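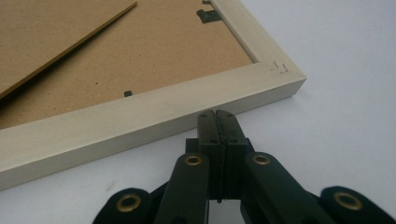
My First Year of Teaching Evening Students

31st January

In June I finished my first full year as a part-time teacher in the business program in Nillport, and only now I find the time to write about it. My course is called Operations for Small Companies. It has 12 students, and almost all of them come to class directly from work.

At the beginning I prepared my lectures like for young students, with many definitions. After the second evening one woman told me very politely that she already does these things every day, she only did not know the names. I went home and threw away half of my slides.

So we took a real case. Fillik is a small firm in Godovby which repairs kitchen scales for shops and bakeries, and the owner allowed us to look at the order book. In one year they had 1,116 repairs, and 552 of them waited more than a week for a spare part. The students became very quiet when they saw this. Then everybody talked at the same time - I had to close the door.

Their final proposal was simple. Keep a small shelf of the most used parts, and call the customer on the first day. The owner accepted the shelf. The phone calls he is still thinking about.

For this year I would like to try the Ueda workbook, which a colleague at the college recommended to me. I have read the first four chapters and I like the exercises, but the chapter about inventory is too long for one evening. Maybe I will divide it in two parts. If you teach adults and have used it, please write me in the comments how you did it.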